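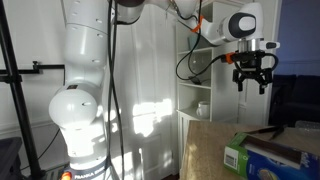 Pretov - shirts and alterations, Nodthorpe

About us

Pretov makes shirts. Also shortens pants, takes in jackets, turns collars, replaces zippers. Started as alterations only, at one counter, and the shirts came later when customers kept asking for a copy of the one they were wearing.

Sivaprasad Gowda and Gopinath Salian run the place. Sivaprasad cuts. Gopinath does fittings and answers the phone, mostly. Ajith Bangera handles the books plus anything with a zipper.

What we make

Plain shirts, long or short sleeve. Cotton, linen, some brushed cotton in winter. Six collar shapes, any of them can go on any body. No logos. Buttons are shell unless you ask for something else. Side seams are felled, sleeve plackets get a button halfway up (yes, you can leave it off).

We keep 100 fabrics on the swatch rings. Not all in stock at once - if yours is out we'll call with a date before cutting anything. Stripes get matched at the yoke and the pocket. Big checks take more cloth and cost a bit more, sorry.

First shirt takes three visits. Measure, try-on, pick up. After that your pattern stays on file and you can reorder by phone or email, just tell us if your weight has changed much. We have a little over 400 paper patterns hanging in the back now, oldest ones getting soft at the corners. Please dont be offended if we ask to remeasure your neck. 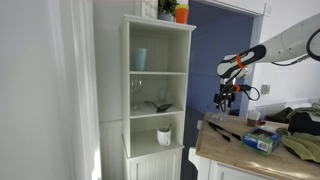

Mircea Lazăr emailed to say his second shirt fit better than the first, that the cuff finally clears his watch, and could we please put the longer tail on the website because he only found out it was an option by asking.

So, it's an option. Longer tail, one extra inch or two, no charge. Same goes for a roomier left cuff, and for a shorter tail if you wear them untucked.

Alterations

Hems usually back in seven days. Jackets longer, depends on the lining. Wedding stuff please come early, March onward gets busy and we hate saying no. We'll look at anything but we don't do leather, fur, or swimwear. Bring the shoes you'll be wearing with the pants! A hem pinned over sneakers is wrong for dress shoes every time.

Clothes should be clean when you bring them in. Thats the one rule we're strict on.
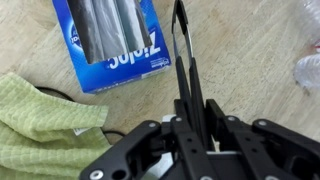 Alterations are paid at pickup, new shirts are half up front and half when you collect. If a hem comes out wrong and it's our pin, we redo it free. If a shirt doesn't fit at the final visit we fix it or recut it, and you keep nothing you don't like.

Scraps go in the box by the door, help yourself. Quilters usualy get there first.

Open from 9 am, closed for lunch at 1, back at 2. Last fitting 5:30. Parking behind the building, use the side entrance.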